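4 规划与执行软件

4.1 总体结构

实验系统的软件由感知、任务调度、运动规划和轨迹执行几个进程组成,进程之间通过共享的场景图交换数据。场景图由 Trivow 维护,节点对应物体、容器和固定设施,边对应“放在……上”“在……内”“被夹持”等关系。运动规划由 Gosside 完成,轨迹执行与关节级控制由 Strazds 完成。仿真与评测脚本统一放在 Trutora 仓库中,本节所有结果均由 2019年12月22日 冻结的版本产生。

各进程不共享内存中的物体模型。每次规划请求都携带一份场景图快照和一个版本号,Gosside 返回的轨迹也带有同一个版本号。Strazds 在开始执行前比较该版本号与当前场景图的版本号,如果两者之间发生过与轨迹扫掠体相交的更新,轨迹作废,任务调度器重新发出请求。早期版本采用“任何更新即作废”的规则,感知噪声引起的微小位姿抖动会使调度器反复重新规划,机械臂长时间停在预备位姿。改为只检查相交更新以后,这一现象基本消失,代价是执行前要多做一次扫掠体查询。

4.2 倒置安装下的运动学处理

机械臂从工作单元上方倒挂安装,工作空间位于基座下方。Gosside 的逆运动学求解器原本按桌面安装编写,肘部构型的优先级也按桌面安装设定。直接翻转基座坐标系可以得到正确的解析解,但优先级表给出的首选构型会把前臂压低到容器上沿附近。我们保留解析求解部分,将构型选择改为代价函数排序,代价由以下几项加权组成:前臂与场景的最小间距、关节到限位的裕度、与上一段轨迹末端构型的距离。

重力补偿同样需要修改。Strazds 的动力学模型从配置文件读取重力方向,而早期的摩擦辨识程序把重力方向写成了常量,两处不一致时,腕部关节在低速段会出现可见的稳态偏差。目前两处都改为从同一个安装描述文件读取,启动时做一次静态力矩核对,核对不通过则拒绝使能。

4.3 抓取与放置的分段规划

一次取放操作被拆为接近、闭合、抬离、转移、下放、释放和退离几个阶段。接近、抬离、下放和退离使用笛卡尔直线约束,转移阶段使用关节空间采样规划。对盘子一类扁平物体,接近方向由盘沿法向和夹爪开口方向共同决定;对碗和杯子,抓取点取在口沿上,杯子还需要排除把手所在的扇区;对盒状小件,抓取点取在较窄的一对侧面上。

容器的处理与一般障碍物不同。周转箱的侧壁带有网格状开孔,如果用实心凸包近似,箱体内部会全部变为占据区域,下放阶段无解。如果直接使用原始网格做碰撞检测,开孔又会让采样规划器找到从侧壁穿过手指的路径,这样的路径在仿真中成立,对位姿误差却没有余量。我们为每个容器离线生成一份“薄壁封闭”模型:侧壁和箱底按实心薄板处理,开口方向保持敞开。规划使用薄壁模型,仿真器内部的接触计算仍使用原始网格。

下放高度按容器内已有物体的最高点加安全间距计算。当这一高度超过箱沿时,调度器把该容器标记为已满,改选同一任务允许的其他容器。

4.4 仿真场景

评测在渲染仿真中进行。台面为带规则孔阵的浅灰色平台,孔阵只参与渲染,碰撞模型中用一块平板代替。台面上放置盘子、碗、香蕉、杯子和周转箱等物体,白色柜体作为固定障碍物写入场景图。图 4 给出同一场景的渲染画面。

图 4 仿真工作单元。(a) 夹爪悬在台面物体上方,未夹持物体;(b) 夹爪竖直朝下,指间为一个深色小件,邻近黑色盘子的盘沿;(c) 夹爪位于黄色周转箱正上方。

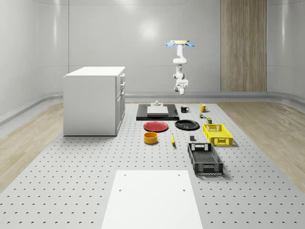
(a)
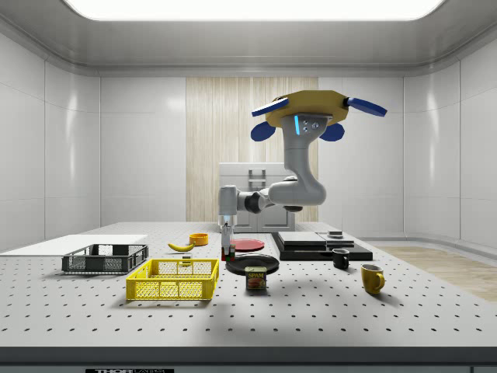 (b)

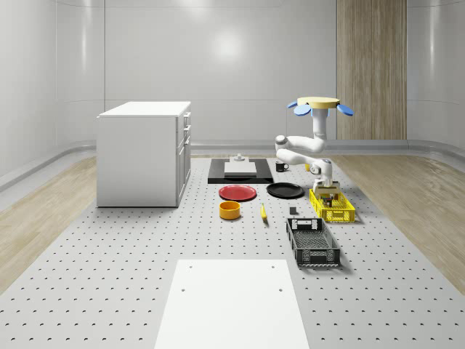
既然仿真器能够给出每个物体的精确位姿,规划器为什么还要使用感知模块的估计值?

直接读取真值会掩盖版本检查和重新规划逻辑中的错误。在真值输入下,场景图几乎只在物体被移动时更新,4.1 节所述的作废规则很少触发,由此得到的成功率无法反映该逻辑的行为。评测中 Gosside 只接收感知模块写入场景图的位姿,真值仅由评分脚本在任务结束后读取,用来判断物体是否位于目标容器或目标区域内。

感知模块以渲染得到的彩色图和深度图为输入,先做实例分割,再对每个实例做模型配准。物体被机械臂遮挡时,Trivow 保留最近一次可信的位姿,并随遮挡时间增大其不确定度。不确定度超过阈值的物体仍作为障碍物参与规划,但不允许被选为抓取目标。被夹持的物体改由夹爪位姿推算,配准结果只用于检查是否滑移。释放以后,该物体须经过一次无遮挡观测才能恢复为普通节点,所以退离阶段的终点选在不遮挡目标容器的位置。

4.5 评测设置

评测包含 9 类任务,涵盖单件取放、餐具归位、装箱和箱间转移。每类任务使用独立的初始布局生成器,布局由随机种子确定,生成后先做一次可达性筛选,去掉任何构型下都无法抓取目标的布局。最终保留 134 个回合,各方法在相同的回合上运行,使用相同的感知噪声种子。全部回合中,完整系统共发出 3,348 次规划请求,包括初次请求和作废后的重新请求。

对比的配置如下。基线配置使用原始网格碰撞模型和“任何更新即作废”规则。第二种配置只更换容器模型。第三种配置只更换作废规则。完整系统同时采用薄壁模型和相交检查。各配置的任务调度器、逆运动学代价权重和超时设置相同。

回合结束有几种情形:目标物体全部到位,记为成功;调度器用尽重试次数,记为规划失败;机械臂或被夹持物体与场景发生非预期接触且接触力超过阈值,记为碰撞;夹持物体脱落后无法重新抓取,记为丢失。脱落后能够重新抓取的,回合继续进行,脱落事件另行记录。

4.6 失败情形

完整系统中有 2 个回合以碰撞结束,均发生在转移阶段。检查日志后确认原因相同:被夹持物体在闭合时绕手指轴线转动了一个角度,场景图仍按闭合前的相对位姿推算,扫掠体偏小,物体一角擦到箱沿。配准模块在抬离阶段给出过不一致的结果,但其残差低于滑移阈值,没有触发更新。我们随后在抬离结束处增加了一次强制配准,允许在阈值以下修正相对位姿。该修改未计入本节的评测结果。

规划失败集中在装箱任务。随机布局有时把两个容器放得很近,夹爪张开后的外廓无法在保持安全间距的同时进入靠内的一角。采样规划器对此类请求会一直运行到超时。较直接的处理是在请求前先对下放位姿做一次张开状态的碰撞检查,不可行时立即换选下放点。这一检查的开销远小于一次超时,后续版本已默认启用。

另一类失败与规划无关。扁平的盘子贴近台面时,深度图上盘沿与台面的高差很小,配准容易在高度方向上产生偏差,手指在接近末端先碰到台面。仿真中的力阈值会中止该动作并回退,调度器重新观测后再试。多数情况下第二次尝试能够完成,少数布局中偏差具有重复性,直到重试次数用尽。我们试过把盘子高度直接固定为台面高度加模型厚度,对平放在台面上的盘子有效,对叠放或放在托盘上的盘子则会引入新的错误,因此没有采用。

4.7 运行时开销

完整系统的时间主要消耗在转移阶段的采样规划和场景配准上,扫掠体查询所占比例很小。薄壁模型的三角面数远少于原始网格,单次碰撞检测更快,而封闭侧壁减少了可行路径,采样次数有所增加,两种影响在装箱任务中大致抵消,在没有容器的任务中后一种影响不存在。Trivow 的快照采用写时复制,发出请求时只复制发生变化的节点,快照时间不随场景中静止物体的增加而明显上升。

Strazds 的控制循环与其余进程运行在不同的处理器核上。版本比较在循环之外完成,循环内只读取一个作废标志;标志置位后,机械臂沿当前路径减速停止,不做路径外的回退。停止后的关节位置作为下一次规划请求的起点写回场景图。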